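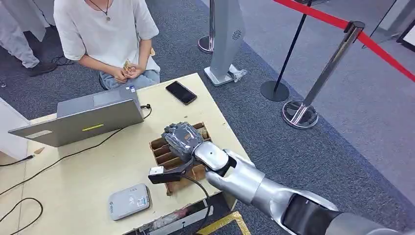
Silver arm over the cardboard tray, laptop open on the table.

Budgeting for a single-arm picking cell – what have I left out?

yhegazy
We are putting in a capital request in June for one arm with a jointed hand, to do light picking of small packets from a compartment tray. I have two quotes, one from Rasano and one from Lostira. The Rasano price covers arm, hand and controller. Lostira quotes the arm and controller together and lists the hand as a separate line, so the totals don't compare directly. Neither includes a table, guarding or spares. Finance want one figure for five years and will not reopen it afterwards.
What I have so far: purchase, delivery, commissioning, two days of training, annual service. What else should be in there?
Younes Hegazy

tolerance_stack
Split the hand out of the Rasano quote before you do anything else. Ask them for it in writing. The arm and the hand wear at different rates and you will want to depreciate them separately.
Then add trays. Corrugated board is fine while you are still moving the compartments about, but you'll need a fixed version for production, and someone has to draw it. Allow £400 for the drawing and first tray if you go outside for it.

flatpack_cell
Disagree on the tray. We stayed on cardboard for the whole pilot and replaced it when the walls softened. Paying for a fixed tray before the packet size is settled is money gone. I'd put the £400 into cabling and a proper bench.

tolerance_stack
A pilot is one thing. He has to give one figure for five years. If the line isn't in there now he can't have it later.

flatpack_cell
Fair, put it in as a year two item then. I still wouldn't order it in June. 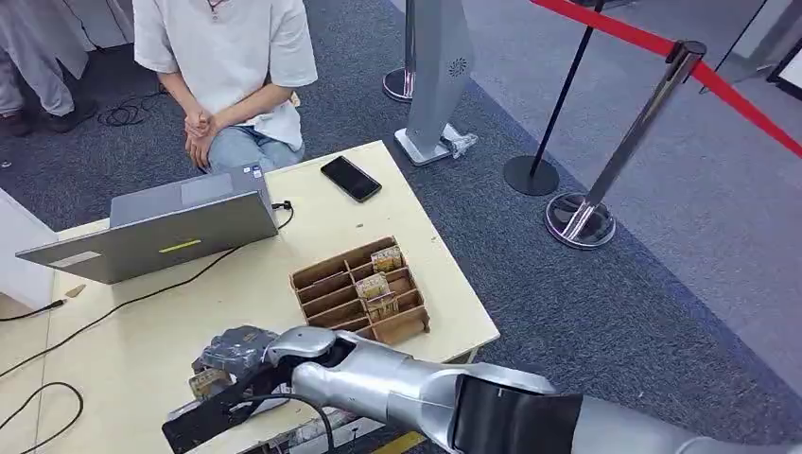

elin_h
Does the service contract need to start on the day of delivery?
It should start when the acceptance test is signed, and the purchase order should say so. Our supplier's standard terms ran from dispatch, and we lost 90 days of cover while the crate was in the stores. We had that clause changed on the second order without any argument.
Elin Humphreys

yhegazy
Useful, thank you. Rasano's terms say "from shipment". I'll ask. Lostira's don't say anything at all that I can find.

grommet
Then get Lostira to say something. Also check who pays carriage on a warranty return. We bought through El Khatib and the return crate was at our cost both ways.

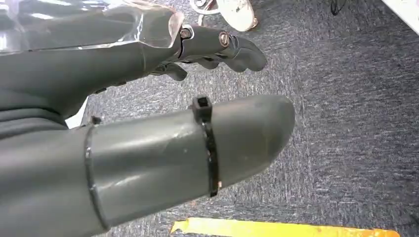

elin_h
Spares are where most first budgets come out short, and the hand needs a line of its own. I would ask each supplier for a priced list down to finger level: joint screws, finger sections, covers, and the lead time for each. Then add a small sum for workshop sundries, which never make it on to a supplier's list. There is a black cable tie pulled tight round the thick grey finger and a clear plastic cover with a cut edge over the top of the hand, and ties and clear plastic both belong on that line. Our figure is £200 a year for the lot, screws included.

tolerance_stack
£200 is low if the hand runs every shift. One finger section would eat it.

elin_h
Finger sections are on the spares line, as above. The £200 is sundries and fixings only.

tolerance_stack
Misread it, sorry. Agreed in that case.

grommet
Has anyone looked at leasing the hand on its own? Grorkach do it, three-year minimum, swap-out included. It would take the spares question off the capital request.

flatpack_cell
Looked at it last year. The swap-out excludes damage from collision, and collisions were most of our claims. Read the schedule before you put it in front of finance.

yhegazy
Leasing comes out of a different budget here, so probably not this time. Revised list: arm, hand (separate), controller, bench, guarding, cabling, tray in year two, service from acceptance, return carriage, spares by part, sundries. I've asked both suppliers for the finger-level list and will post the lead times when I have them.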